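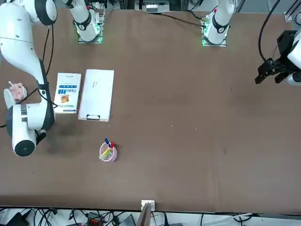 By Alcides Restrepo
Saturday, December 23, 2023 · Clarkosby workshop · README for release 3

Raltden two-arm bench kit: desk tidying set

These are the recordings and notes from my time with the Raltden bench kit, which Kassab lent me for review. I had a lot of fun with it! The review proper will go up on the Kassab site in January. This file covers the recordings, how they are laid out, and the things I learned about the kit while making them, so you can decide if either one is any use to you.

What's in it

50 episodes of two arms handling ordinary desk things: a clipboard, a paperback with a Chinese title, a pink pen holder with pens in it, a white desk lamp and a small pink toy pig. I picked them because they ask for very different grips. The book and the clipboard are flat and hard to get a finger under, the lamp is awkward to hold by its arm, and the pig squashes (which the grippers don't mind at all).

Each episode has its own folder with the camera videos, joint positions for both arms, gripper opening, and a one-line task note in plain English. Total size is 1585 MB. Start positions change from one episode to the next, and I moved things by hand between tries. If you see fingers at the edge of a video they're a person's, usually mine.

Cameras

There is a fixed camera beside the table, one at the head, and one on each wrist. The fixed view is the one I'd watch first to get your bearings. The head view is best for telling left from right, as the arms sit the way your own would. In the fixed view they are swapped, and I mislabeled a whole afternoon of episodes before I caught on. Those labels are corrected in this release.

The wrist views are where the kit really won me over.

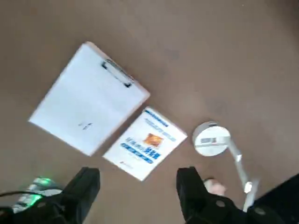 They ride along with the gripper, so you get both fingers and whatever is between them, and you can judge a grip far better than from the side. The price is blur. When the wrist swings fast, small print goes to mush and the edges of things get soft. I left those stretches in. If you only want sharp pictures, filter on joint speed; the script sharp_only.py does it and takes a speed limit as its one setting.

Lighting changes as the arms move, too. They throw wide soft shadows over the table, and the glossy white things can get very bright next to them. I tried locking the exposure and liked the results less, so it's on auto all the way through.

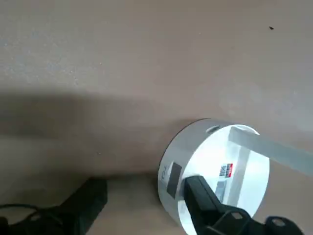

Setting up the kit

The manual is short and good. Bolt both bases down at the same edge of the table, run the cables, power on, and look for the green lights at the bases before you start the software. Mine took 29 minutes from opening the last box to the first wave, and I am slow with an Allen key.

Give the cables more slack than you think they need. The ones that run along the arms want a nice loose loop at the wrist, and the rest pile up fast, so a tray under the table would be a welcome addition to the box.

Replay works with the Sindach player, which reads the folders as they are. Open an episode, pick a camera, press play. Start at half speed if you're sending motions back to real arms!

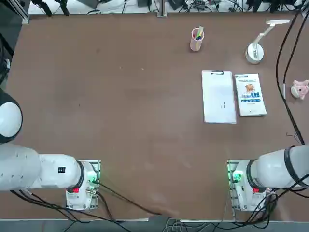
Head camera. Pen holder and desk lamp on the far side, clipboard and book side by side, pig over at the right.

Known problems

Episode numbers don't follow the order of recording. Sort by the time stamp in each folder if that matters to you.

A few task notes say "cup" where they mean the pen holder.

The two wrist cameras have slightly different color. I haven't tried to match them.

There is no depth data. The kit has a mount for a depth camera, and I'd love to see somebody use it.

Use and contact

Free to use for study and hobby work, with a credit to this page. Send corrections to me through the Kassab reader desk, and please include the episode folder name.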